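Caring for Marble and Other Natural Stone Surfaces at Home

Guidance for residents and tenants
Issued by the Derside Household Advice Service
Apr 1, 2023

This page explains how to clean and look after marble table tops, worktops and shelves. It applies to polished and honed marble. Much of it may also be followed for limestone and travertine, which behave in a similar way. It does not apply to granite, slate or manufactured quartz, for which separate guidance is available from the Woltetdale office.

Before you begin

Marble is a soft stone made largely of calcite. It is damaged by acids, including many that are found in ordinary food and drink. Lemon juice, vinegar, wine, tomato and fizzy drinks will all leave a dull mark on a polished surface if they are allowed to stand. This dulling is known as etching. It is a change in the stone itself and cannot be washed away.

A stain is a different matter. Staining occurs when a coloured or oily liquid soaks into the stone and leaves it darker than the area next to it. Most household stains can be reduced, and many can be removed completely, with the poultice described in step four.
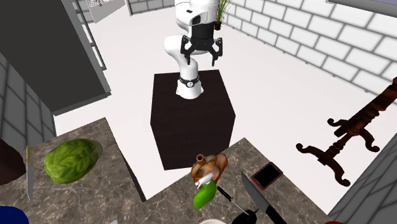 Residents should find out whether their stone has been sealed. To test it, place a few drops of clean water on the surface in a spot that is not usually noticed and leave them for 20 minutes. Wipe the water away. If the stone underneath has darkened, the seal has worn out or was never applied, and step five should be carried out once the surface is clean and dry.

You will need:

Two soft cotton or microfibre cloths
A bowl of warm water
A cleaner marked as pH neutral, or a small amount of mild washing-up liquid
Bicarbonate of soda
Cling film and low-tack tape
A stone sealer suitable for marble
Rubber gloves

Step one: Clear and dust the surface

Remove everything from the stone. Lift objects clear of the surface and do not slide them, as grit trapped beneath a base will scratch the polish. Dust with a dry cloth, working from the back towards the front, and shake the cloth outdoors.

Tables in daily use need particular care at this stage. Bottles leave rings, and fresh produce may carry soil or juice. The undersides of bottles and jars should be wiped before they are put back.
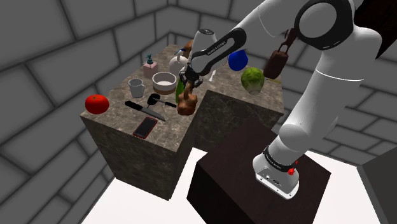
A marble-textured pedestal table with household items on it, including a green bottle.

Step two: Wash

Add the cleaner to the warm water in the quantity given on the label. If washing-up liquid is used, a few drops are enough. Wring the cloth out well and wipe the stone in overlapping strokes. Change the water as soon as it looks cloudy.

Do not use vinegar, bleach, limescale remover, bathroom sprays, cream cleaners or scouring pads. Products sold as "natural" are not always safe for stone, and many contain citric acid. The list of ingredients should be read with care.

Step three: Rinse and dry

Go over the surface again with a clean cloth and plain water, then dry it at once. Water left to dry by itself will leave a film in hard water areas - the whole of the Toom valley is one - and this film is often mistaken for wear.

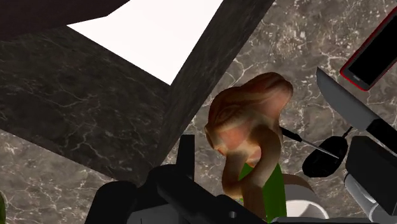 Step four: Treat any stains

Mix bicarbonate of soda with a little water until it forms a thick paste. Spread the paste over the stain and slightly beyond its edge. Cover it with cling film, tape down the sides and leave it overnight. Remove the film, allow the paste to dry fully, then lift it off with a damp cloth. Old oil stains may need the treatment more than once.

Highly polished stone should be tested first in a hidden place. Rust marks should not be treated at home.

Step five: Seal the stone

Leave the surface to dry for a full day after washing. Open the windows, put on gloves and apply the sealer thinly with a clean cloth. Wipe off the excess before it dries and follow the waiting time stated by the maker. A sealer slows down staining but gives no protection against etching - spills must still be wiped up promptly.

Cracks and veins

The pale lines that run through marble are veins and are a natural part of the stone. A crack can usually be felt with a fingernail, whereas most veins cannot. Any crack that catches the nail, or that has grown longer, should be looked at by a stone mason before weight is placed on it.

Further help

Printed copies of this page may be requested from Cor Wouters at the Woltetdale office, quoting leaflet 2505. Questions about repairs in rented homes should be addressed to Sugeng Liem. The next review of this guidance will take place in February.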